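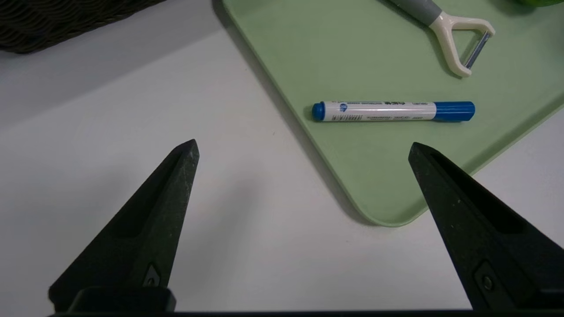
Compte rendu de la réunion de production – documentaire « Les voix d'Urkwood »

Réunion du samedi, 10 h, dans les locaux d'Andura
Présidence : Esperanza Sarmiento

Ouverture

Esperanza souhaite la bienvenue à tout le monde et remercie chaleureusement celles et ceux qui ont fait la route de bon matin, malgré les travaux sur la ligne. Le compte rendu de la réunion précédente est approuvé, avec une petite correction : la chorale du film répète bien à Trorkik, et pas à Urkwood comme nous l'avions écrit.

1. Montage

Nous avons longuement parlé de la dernière version, que tous avaient pu visionner. L'avis est très favorable – plusieurs d'entre nous ont avoué avoir eu la gorge serrée pendant la scène de la gare. Il reste tout de même 8 minutes de trop. Après une discussion animée mais toujours amicale, il est convenu de raccourcir l'ouverture et de garder en entier l'entretien avec les deux sœurs, auquel l'équipe tient beaucoup.

2. Accord des participants

Deux personnes filmées n'ont pas encore renvoyé leur autorisation signée. Esperanza les appellera elle-même, pour leur laisser le temps de poser toutes leurs questions. Il est rappelé que chacun pourra voir ses passages avant le mixage.

3. Musique

Mizuno a envoyé trois maquettes. La deuxième plaît beaucoup pour le générique de fin ; la première est jugée un peu trop triste. Un message de remerciement partira dès lundi, avec nos remarques.

4. Avant-première

La salle de Trorkik est retenue pour une soirée en mai. Nous mettrons de côté 30 places pour les familles et les proches des participants, et le reste sera ouvert au public. La question du sous-titrage pour les spectateurs sourds et malentendants est reprise à la prochaine réunion, le devis n'étant pas arrivé.

5. Divers

Le texte destiné à la presse sera relu par Esperanza. Merci de lui faire parvenir vos photos de tournage – même celles que vous trouvez ratées.

La séance est levée à midi.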